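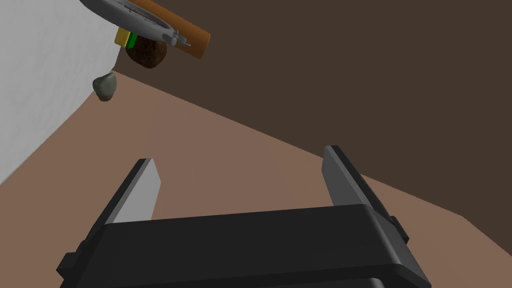 Gripper, fingers open

13 September 2018

Read the meter at 6:10 before coffee. 1,485 gallons since the last reading, which was 5 days ago at the same hour. That makes 297 gallons a day for a house with two people in it and the garden hose disconnected. Our normal figure, from the April notebook, is 128. Excess 169 gallons a day, or a little over 7 an hour if it is steady.

I wanted to know if it is steady. Read again at 11 last night and at 6 this morning with no water drawn in between. Difference 48 gallons over seven hours. So it is close to steady, and it runs whether we are up or not.

The supply line is 400 feet from the meter pit to the house, mostly under the lower field, and that was my first worry. Digging it up would finish the year's budget. Closed the main valve inside the house at 8:30 and went down to the pit with a stool and a flashlight. The leak indicator on the dial turned for a moment and stopped. Gave it forty minutes. No movement. Nelli Huttunen opened the valve again when I called up to the house, and the indicator started turning at once. The buried line is sound, at least at this pressure, and the loss is on the house side.
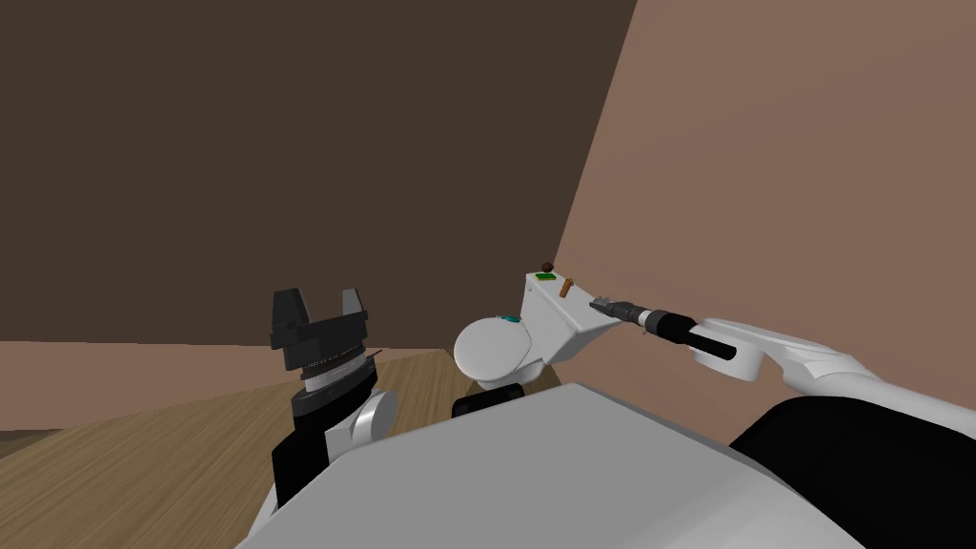 Then through the house branch by branch. Kitchen stop valves closed, indicator still turning. Laundry closed, still turning. Water heater inlet closed, still turning, which clears the whole hot side including the relief valve I replaced in April. Upstairs bath closed, still turning. Downstairs toilet closed, stopped.

Put food coloring in the tank and left it twenty minutes with the supply off. No color in the bowl, so the flapper seats properly. Opened the supply and watched the level. It comes up past the mark and goes over the top of the overflow tube in a thin sheet with almost no sound. The fill valve does not shut off. I had assumed flapper and bought a flapper, so that is one spare flapper for the shelf.

Called the hardware store in Dakville. Mitra Ansari at the counter has the Corkix fill valve in the adjustable height and will hold one until tomorrow noon. She asked for the tank depth and I did not have it. Measured it afterward and called back. It fits.

Despina Bratu from the water district returned my call at 2. The adjustment form needs two meter readings taken before the repair, two after, and the receipt for the part. She does not need a plumber's letter. Any credit would go on the next bill. The leak counts from the first high reading and not from when I think it began, so I lose whatever ran before that.

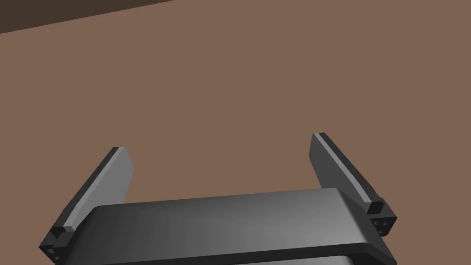 Supply to the downstairs toilet stays closed overnight. Moved the reading times to 6 and 11 for the rest of the week so the intervals match. Last reading tonight, 10:58, two gallons since supper, all of it dishes.

To do tomorrow: pick up valve, new supply washer, sponge for the tank. Ask Boglárka Rácz for the basin wrench back. Copy the readings onto the form in ink.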